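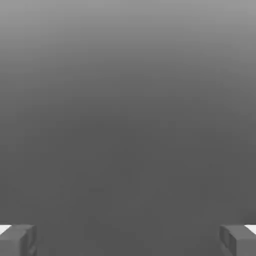

More examples will always fix it, or so one of the Vosent trainees argued in the first week at Starkorstead, and plenty of newcomers would agree!

Chapter 4
Gathering Examples

It's a lovely idea, and it is partly right. A learning system does get better when it sees more. But more of what? The Ruppert set, which we shall use all through this chapter, began with 2,756 runs in simulation. Most of them started from the same pose, with the gripper wide open, and the arm learned that one start beautifully and made a mess of the rest.

So the team added 300 fresh runs, each from a new starting pose, and threw out 191 old ones that were near copies. That left 2,865, hardly a bigger set, yet a far richer one (and great fun to dig through, as you'll find in Exercise 4.2).

Simulation is a fine place to begin. The backdrop can be plain grey, with nothing but the two fingers at the bottom of the view, and you can start again as often as you like.

4.1 What counts as one example?

In Wirnik, the recording tool used in this book, an example is a view paired with the move made at that moment. A run is a string of these pairs. Open the first run now and step through its opening 64 pairs slowly, watching the gap between the fingers.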